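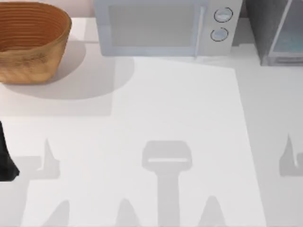

The Bredero Week

Print | E-mail

The bus left the school lot at 5 in the morning with 37 of us on it. I had the seat over the wheel. My mother had packed two sandwiches and written my name on both bags, and I was sixteen.

The Bredero Week was for juniors who had been nominated. My history teacher nominated me. I think she meant to pick someone who talked more, but the form was due on Friday and I was the one who stayed after class to ask about a grade. She filled it out while I stood there. Under "leadership qualities" she wrote "dependable," and then she looked at the other two lines for a while.

We stayed at the old teachers' college in Grorkby. It was November and the heat came on at night with a banging sound. My room was 332. My roommate was from a school on the other side of the state and had already been president of three clubs. She had a folder with tabs. She asked what I wanted to get out of the week and I said I hadn't decided.

Each morning they put us in groups of six and drove us somewhere. We saw the county courthouse, a dairy, and the water plant at Moges. At every stop a person in charge told us how they came to be in charge. Most of them had started by doing something else. The man at the water plant had wanted to be a drummer. He let us look down into the settling tanks and told us to hold on to our phones, and a boy from my group dropped his glove in. The man got it out with a long pole and gave it back to him in a plastic bag.

At night we discussed what we had learned. We sat in a circle in the lounge and a college student threw a foam ball, and whoever caught it had to speak. I got good at sitting where the ball didn't go. My roommate caught it every time. She said the water plant had taught her about vision. I had been thinking about the glove.

On the fourth day our group had to run a meeting. There was a pretend town called Clulemix with a pretend bridge that needed fixing and not enough money. My roommate ran it. Twenty minutes in, everybody was talking and she had stopped looking at her tabs. Two boys were arguing over whether the town had a ferry. I had the handout on my lap. I read the second page out loud, the part with the costs, because it seemed like somebody should. I read it all the way through. When I was done they were quiet, so I asked the boy next to me what he would cut.

He said the parade. We voted and it was five to one for the parade going. My roommate wrote it down.

She didn't say anything about it until the lights were off. The pipes had started up.

"Did you have that planned?" she asked.

"No."

"You should've done it sooner," she said. Then she asked if I still had the other sandwich, and I told her it was four days old, and she said she didn't care. I got up and found it in my bag. We split it sitting on the floor by the radiator, where it was warm.

Print | E-mail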